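Home About Projects News Contact

Gastarstead Lunch Club: progress report, October 20, 2024

Dear Pilar,

Well, we've made it through September and I'm still smiling! We served 495 lunches, which is five short of the 500 I promised you (I blame the half-term mix-up with the school hall keys, and I've had words with myself about it). Of the people who came, 69 were new to us, mostly from the Troncoso estate — the leaflets were worth every penny.

Valentina Benítez has taken over the menus and she's brilliant. We've moved away from endless sandwiches towards hot food, soups and stews and steamed things, and the plates come back a lot cleaner. 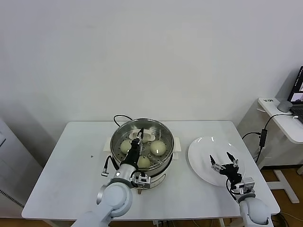
Money next. We're a little under on food and a little over on transport, as the Brastus minibus needed 2 new tyres. I'd like to move some of the food money across if you're happy with that. The Condex invoice for the fridge is paid.

Still to sort: the winter rota, and a warmer room for the Gastarstead group, who eat in their coats at the moment. I've asked the library and I'll ring you once I hear back.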